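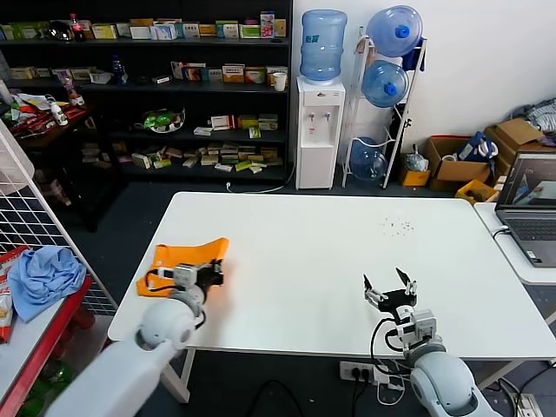 Ticket opened Wednesday, 9:40 am
Product: Fekete folding table, white top
Category: surface / cleaning

Hi Furneseck support, it's me again with the white table (we have 2 of them in the back room by the shelves). I wrote in September about the top picking up color and you told me to try the Zestard spray. I did! It sort of helped, so I'm reopening this instead of starting over.

The trouble is still the orange. We fold T-shirts on this table, bright orange ones with white printing, and after a long afternoon there's a faint peachy haze on the left side where the pile sits. My old table from 2012 never did this, but that one had a shinier top and wobbled like crazy, so I don't want it back.

What I've tried so far:

Zestard spray, left on 3 minutes, wiped with a paper towel. Haze got lighter.
Same thing again the next morning. No change that I could see.
Plain dish soap and warm water. Nothing, and it left streaks.

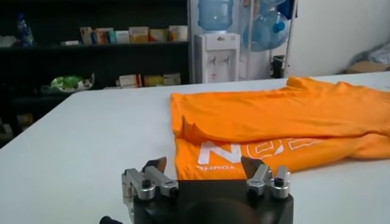 I also changed how I fold, in case rubbing was the problem. I used to drag each shirt toward me to get the sleeves flat, and now I lift it and lay it down again. Slower, and my folds come out kind of lumpy, but I've done 40 shirts that way and the haze doesn't seem any worse!

Crumbs are a separate thing, that's on us. I do brush them off before I spray (I remember you asked last time).

Update, 2:15 pm: washed one shirt by itself in the sink and the water went orange right away, so I'm starting to think I should be yelling at Grolluvell, who sold us the shirts, and not at you. Sorry! Still, two questions before you close this. Is baking soda paste safe on this top, or will it dull it? And do you sell a mat that fits the whole table? The one on your site looks too short for mine.

Status: waiting on support

We use cookies to keep you signed in. Accept | Manage settings
2 comments · 3 shares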